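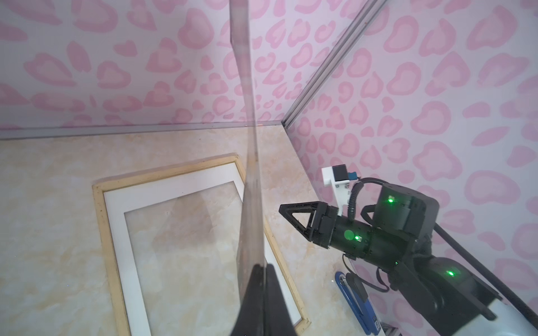
Folldale Village Hall Users' Group
Minutes of the meeting held 2021-12-08, small room, 7.30 pm

Present: six members, which makes a quorum. Apologies: two.

1. Minutes of the last meeting
Agreed, with one correction. Item 4 had said that members "welcomed" the new heating timetable. Several members did not remember welcoming it. Changed to "heard".

2. Matters arising
The gutter over the side door has still not been fixed. The secretary has been told "next week" by the contractor on each of the last three times of asking, and was asked to stop passing this on as news.
The lost property box has been emptied. One pushchair remains.

3. Heating
The chair presented the quote from Nisbet for a new boiler and controls. The price is £3,161, fitted. Nisbet's letter says the hall "could see savings from the first winter". A member asked what savings, and compared with which winter. The letter does not say. The hall was shut for a good part of last winter, so any comparison with last year's bills would flatter the old boiler and would be no use to us either way.
It was pointed out that the present boiler works, if loudly. The chair replied that it had worked in August too, when it was not wanted.
One member was in favour of going ahead before prices rise. Others noted that we were told prices were about to rise when we bought the chairs.
Agreed: to ask Nisbet for the sums behind the claim, in writing, and to get a second quote from a Kivness firm. No money to be spent before then.

4. Online booking
Jodeo have offered the hall a free trial of their booking system. The secretary had read the terms and reported that it is free until it isn't, and that the yearly charge afterwards is "on application". Members wanted to know what was wrong with the diary. The answer given was that two groups had been booked into the main hall on the same evening. It was then established that both bookings were in the diary, correctly written, one under the other, and that the fault lay in not reading it.
A member felt that younger hirers expect to book by phone screen. Asked how many had said so, the member could not name any.
Agreed: to carry on with the diary. Jodeo to be thanked. The trial may be looked at again if the yearly charge can be had as a figure.

5. Survey of users
The survey had 111 replies. The draft summary says that users are "overwhelmingly happy" with the hall. Members had the forms in front of them and were not sure how this had been arrived at. The only question about happiness was "Do you enjoy using the hall?" with boxes for "Yes" and "Very much". The comments on the back, which the summary leaves out, are mostly about the car park and the cold.
Agreed: the summary to be rewritten with the comments in, and the word "overwhelmingly" out. 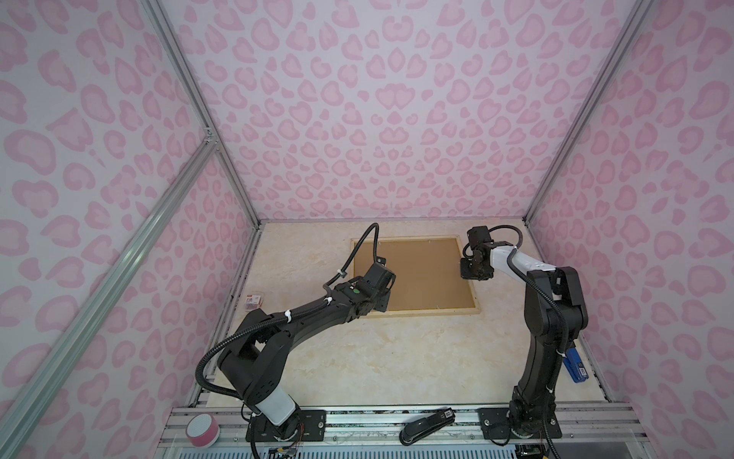

6. Car park
The white lines have worn away at the far end and people park as they like. The proposal was to repaint them and put up a sign. There was little faith in the sign, as there is one already.
Agreed: lines to be repainted when the weather allows. Sign left over.

7. Any other business
The tea urn trips the switch if the oven is on. A note to be taped to the urn.
A request to keep a piano in the main hall was refused for the third time.

Next meeting to be fixed once Nisbet have replied. Closed 9.05 pm.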